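Barnton Distillery: progress report to the Neves fund, 18th March

The second still is in place and passed its pressure test. We have filled 40 casks of new spirit at Barnton, all ex-bourbon, and moved them into the lower warehouse. Total spend to date is £3,391 under budget, mostly on pipework.

Bottle labels for Flirnari, the blended malt, are with the printer. The first proof had the wrong strength on the back and went back for correction.

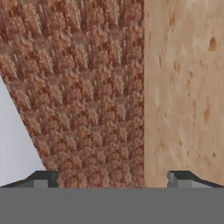

When will Wunanau be ready to bottle?

August is still the target. The casks were sampled again last month and 2 need longer, so they will be held over for a later batch.

The newsletter and tasting evenings are running as planned. We had 15 places at the last tasting and all were taken. The remaining work this quarter is the drain in the mash house and the duty paperwork for the new warehouse.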